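Call for Participants: Household Food Storage and Waste Study

The Plenov Center for Household Economics invites residents of Doltby and the surrounding townships to take part in a study of how families buy, store and use fresh food at home. The study is directed by Dr. Inger Kárason and will begin in November.

Purpose of the Study

Much of what is known about food waste comes from stores and restaurants, where records are kept as a matter of course. Far less is known about what happens in private kitchens. The Center wishes to learn how long fresh produce is kept, where it is stored, and how household members decide whether an item should be eaten, cooked or thrown away. The findings will be used to prepare a storage guide for the general public and will be shared with the Doltby extension office.

Who May Take Part

Participants must be at least 18 years of age and must be the person who does most of the food shopping for the household. Households of any size are welcome, including people who live alone. We are especially interested in hearing from families with school-age children and from adults over 60 – both groups were underrepresented in our earlier survey. Applicants who expect to move or to be away from home for more than one week during the study period should not apply at this time.

A total of 60 households will be enrolled.

What Participation Involves

Enrolled households will keep a written food diary for six weeks. Entries take a few minutes a day and may be made on paper or through the Plidar diary website. Participants will record fresh fruit, vegetables, bread and dairy products as they are bought, and again when they are finished or discarded. Grocery receipts should be kept in the envelope provided.

A member of the study staff will visit each home twice, once in the first week and once in the last. Visits last no more than two hours and are arranged at a time that suits the household. Participants are asked not to clean out the refrigerator or pantry in preparation for a visit.

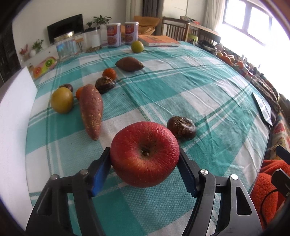

Condition of produce will be rated on a three-point scale, which staff will explain at the first visit. No special knowledge of food or nutrition is needed.

Payment

Each household that completes the diary and both visits will receive a grocery card in the amount of $60. Households that withdraw early will be paid for the weeks completed.

Privacy

Participation is voluntary and may be ended at any time without giving a reason. Names and addresses are stored separately from diary records, and no household will be identified in any report.

How to Apply

Application forms are available at the front desk of the Center, Room 2, Gunnlaugsson Building, and must be returned by September 14, 2018. Applicants will be notified by mail. Questions about eligibility may be directed to Joanne Wainwright, Study Coordinator. Questions about the rights of participants should be addressed to Tarmo Kairys, Office of Research Review.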